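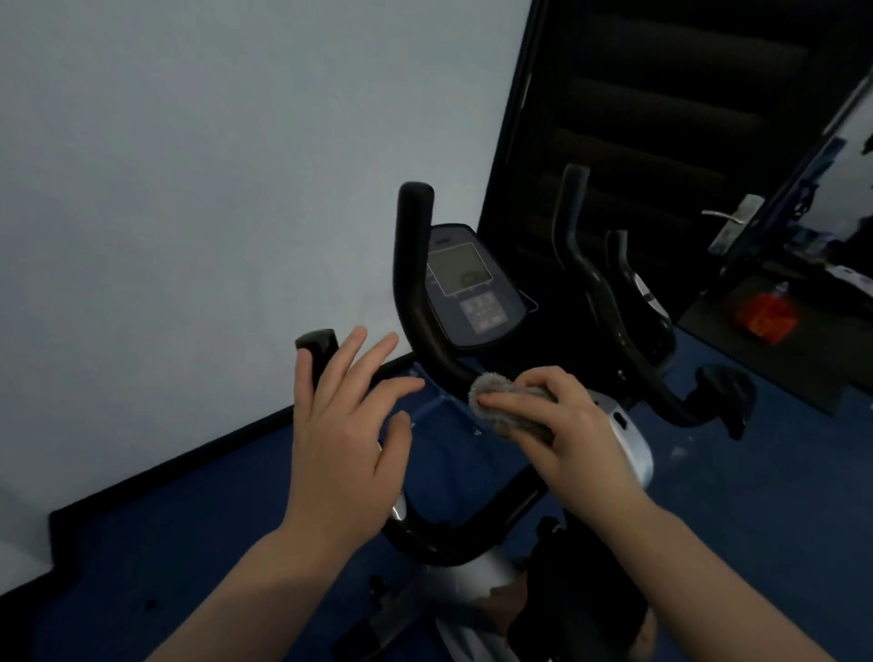
How long should a fitness band's battery last before you complain? Longer than the warranty card takes to find. I say five days.

Wait for the laugh. If there isn't one, go straight on.

Slide 2. Who I am. Forough Golestani, I test wearables for Findalitz, I own more charging cables than shirts. Keep it under a minute. Horacio Urrutia is timing me and he enjoys it.

Slide 3. The two bands. The Gakelico costs $69 and the Salehi costs $40 more. Let them do the sum. Both track heart rate, sleep and steps. Both will tell you to stand up while you are driving. 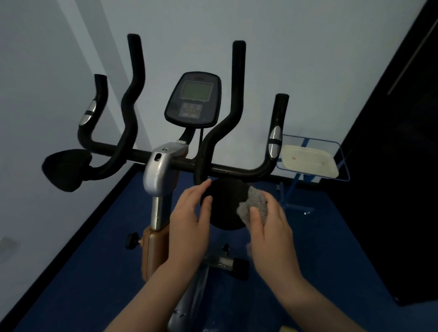 Wiping down one of the pads on the exercise bike.

Slide 4. Steps. I walked 2,000 steps with a hand clicker, out loud, in a public park. The Gakelico gave me 2,441. The Salehi was much closer, and sulked about it by failing to sync until Friday. Say slowly: more steps is not more accuracy. People do like the bigger number, though. I did.

Slide 5. Heart rate. Fine at rest on both. On sprints the Gakelico lags by long enough that you have already sat down. Mention wearing it tighter. Mention that tighter leaves a mark.

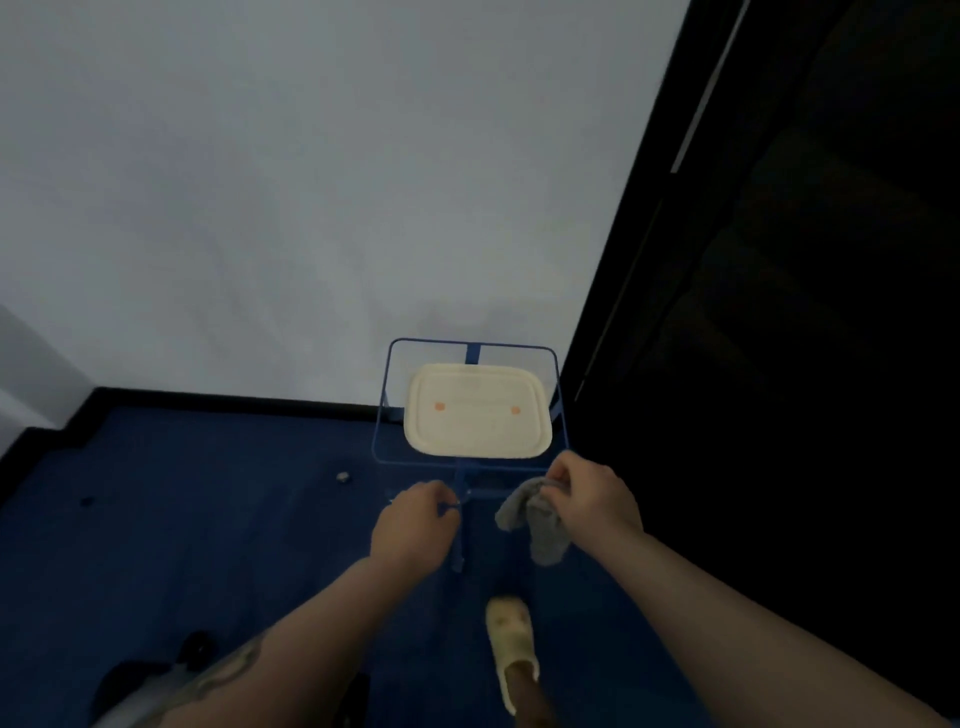

White wall, blue rack.

Slide 6. Sleep scores. Skip if we're past 3:30. If not: I lay awake reading the Salehi manual and was awarded "deep and restful." Fair review of the manual.

Slide 7. The app. Salehi moved its export button in the March update. It now lives under Friends. Ask if anyone here has found it. Someone from the Lenddale office always has.

Questions. If they ask which one I wear, roll up sleeve. It's a Casio.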